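Pliso is a software toolkit for time alignment and trajectory recovery in recordings made with hand-held grippers. It was developed at Ademmont and is used mainly in training control policies for tabletop tasks such as gathering and stacking cups.

The toolkit runs in 2 stages. The first, Arkley, estimates the path of each gripper from its wide-angle video and inertial readings. The second, Tarar, places the paths of two grippers in a shared coordinate system and reads the opening of the fingers from their colored tips. Segments with a tracking gap longer than 80 milliseconds are dropped. 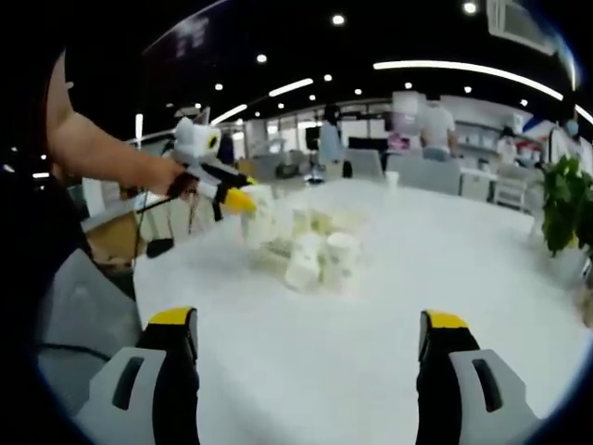 According to the maintainers, the shared coordinate system is the weakest part of the pipeline, and a small error in it does more harm to a two-handed policy than a large error in finger width. They advise a new mapping pass whenever furniture is moved.

Version 3 was released on 10th July. It replaced the fixed lens model with one fitted per device and added a replay viewer. The reference set holds 1,762 episodes. Support for live control is limited: Pliso exports target poses, and the robot's own controller handles joint limits and collision checks.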